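Walk-through notes for the Cestgate, our one-screen movie house, done in February before the Plamelia retrospective opens. Items are marked OK, FIX or WATCH, with comments after each. I know my comments run on, but the person who does this next year will want them.

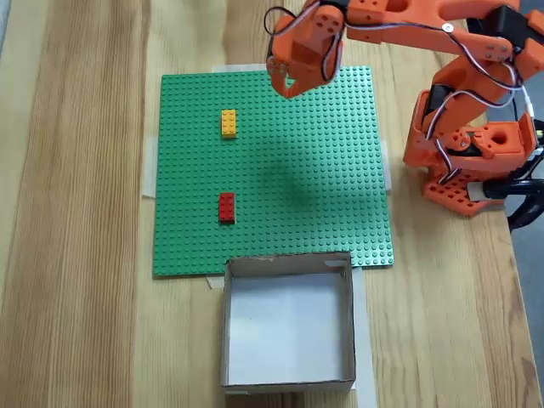

## 1. Lobby and front doors

- [x] **Both front doors open fully from the inside, no key needed.** OK. The left one used to drag on the mat, and the new mat is thinner, so it swings like a dream now.
- [x] **Lobby floor clean, no loose edges.** OK. Somebody had dropped most of a large popcorn by the water fountain, but I swept before I started.
- [ ] **Poster cases locked and glass sound.** FIX. The case nearest the box office has a chip in the lower corner. I put a piece of tape over it for tonight. Please don't let that tape become permanent, the way the last piece did.
- [x] **Concession counter: popcorn machine cord, plug and outlet.** OK. No fraying, and the plug sits tight.
- [ ] **Standees clear of the exit path.** FIX. The big cardboard one for *Skarnuden* is a lovely thing and I understand wanting people to see it the minute they walk in, but it sticks out past the rope. Slide it over toward the coat rack.

## 2. Auditorium

- [x] **Exit signs lit, all doors.** OK. I checked them with the house lights down, which is the only way worth checking them.
- [x] **Aisle lights.** OK on the right side.
- [ ] **Aisle lights, left side.** FIX. Row 5 is out. It's the row where people stop and look around for their friends, so I'd like it done before anything else on this page.
- [ ] **Seats: arms, hinges, bolts.** WATCH. We have 337 seats and I sat in or leaned on every one, which took the better part of the afternoon and was a nicer job than it sounds. Seat 20 on the center aisle has a wobble in the arm. I tightened it and it felt fine after, but give it a push when you pass.
- [x] **Carpet on the slope.** OK. The seam near the back has been glued down again and it's holding.
- [ ] **Screen curtain and track.** WATCH. It sticks a little at the halfway point on closing. Run it slowly, and if it sticks, back it up and try again. Please don't yank! We tried that during *Abella* a couple of seasons ago and the audience thought it was part of the picture (a few of them clapped), but the track has never been quite the same.
- [x] **Sound level at the front row.** OK. I played the train station reel from *Abella* at show volume and stood right up front for it. It's loud, as it should be, and I didn't want to cover my ears.

## 3. Projection booth

- [x] **Fire extinguisher charged, tag current, nothing stacked in front.** OK.
- [x] **Exhaust fan running, vent clear.** OK. Noisy as ever. If you've never worked the booth, that rattle is normal.
- [ ] **Film cans off the floor.** FIX. The cans for the Plamelia prints are on the floor by the rewind bench. They belong on the low shelf, labels out. They're heavy, so take them one at a time and bend your knees.
- [x] **Booth ladder and handrail.** OK.
- [x] **Lamp hours written in the log.** OK. We're at 500, which leaves us plenty for the whole series, even with the long one.
- [ ] **Flashlight on its hook.** FIX. The hook is there. If you have the flashlight in your coat, no hard feelings, just bring it home.

## 4. Back hall and alley exit

- [x] **Alley door opens with one push.** OK. I pushed it with my hip while carrying a box and out I went.
- [ ] **Salt bucket filled.** FIX. Down to the last scoop, and the step ices over early in the evening.
- [x] **Hall clear from wall to wall.** OK. Thank you to whoever finally moved the old seat frames.

## Before doors open

1. Row 5 aisle light
2. Standee moved
3. Salt
4. Film cans up on the shelf

The poster case glass can wait until after opening night. I'll come by at 6:30 to look at the curtain once more and probably stay for the first feature.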